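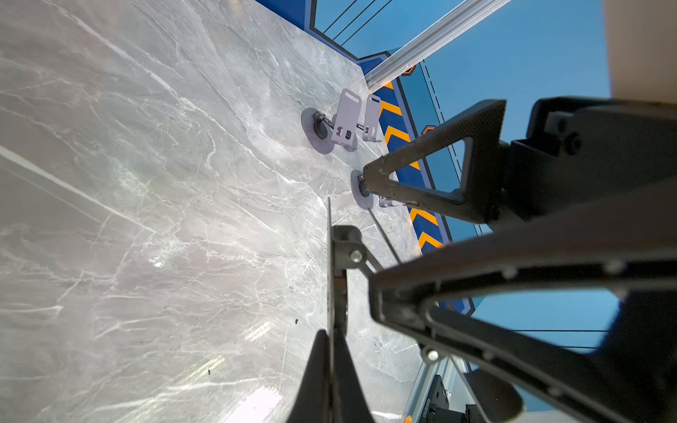
Lourenço Valente asks whether a robot can get tired, and if it can't, why does it need looking after at all?

Robots don't get tired the way you do. They don't need sleep and their muscles don't ache, because they don't have any. But their parts rub, bend, shake and collect dust. After enough days of that, a robot that used to pick things up neatly may start to miss. So people check it, clean it and fix it, much as you would with a bike.

At the Utilberg workshop the robot is started at 8 in the morning. Before that, it gets its daily check. The list has 17 lines, and these are the main ones.

The fingers

The part of a robot that holds things is called a gripper. This one has black fingers with a big open triangle in the frame, which keeps them light. A light finger is easier for the motor to move, and it stops more quickly.

Fingers bump into things. You can see small pale marks on the edge of one of them. Scuffs like that are usually only on the surface. The person doing the check runs a cloth along each finger and looks for cracks, which are a different matter. A finger with a crack comes off and a new one goes on.

The screws

Shaking makes screws work loose, a tiny bit at a time. Each one is tested with a small wrench. If it turns easily, it is tightened. A screw should be snug, and turning it harder than that can damage the part it holds.

After tightening, some workshops draw a line of paint across the screw and the part next to it. If the line is broken the next day, the screw has moved. 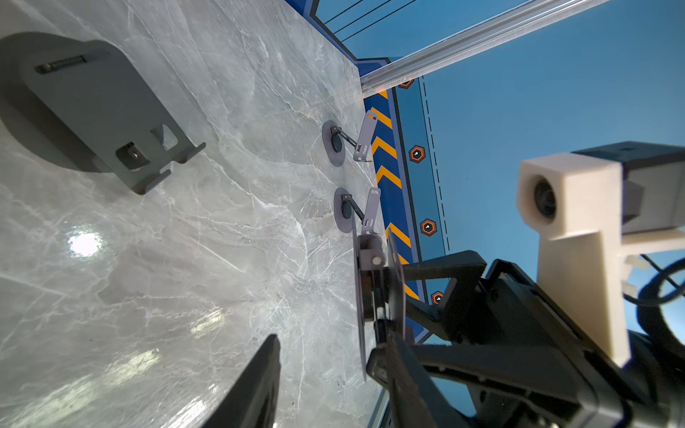
Cables are next on the list. A robot arm bends and twists all day, and its cables have to bend with it. They carry power to the motors and bring pictures back from the cameras. A cable that is pulled too tight can come out of its plug. One that hangs too low can get caught. The checker moves the arm slowly from one side to the other and watches the cables the whole way.

The camera

A robot with a camera near its gripper uses it to find things. The white bracket keeps the camera pointed the same way. If the bracket gets knocked, the camera looks in a slightly different direction, and the robot may reach for a spot beside the thing it wants.

To put this right, people do something called calibration (say it: cal-i-BRAY-shun). They show the camera a card with a pattern on it and compare what it sees with what it should see. Then the computer works out how far off it is. The pattern card at Utilberg is kept in drawer 106, flat, with nothing on top of it.

Lenses are wiped with a soft, dry cloth. Fingerprints make the picture blurry.

The tabletop

Polished stone is hard and flat, but it is also shiny. Lamps make bright patches on it, and a bright patch can hide part of an object from a camera. Moving a lamp a little often helps. Crumbs and grit are brushed away before the arm moves.

Staying safe

Before anyone puts a hand near the gripper, the robot is switched off. A robot standing still may only be waiting for its next instruction.

When the list is done, the checker writes the time in the logbook and signs it. The Utilberg logbook is now on page 111. Most pages say "all fine." In April, one said "left finger changed, old one in the box."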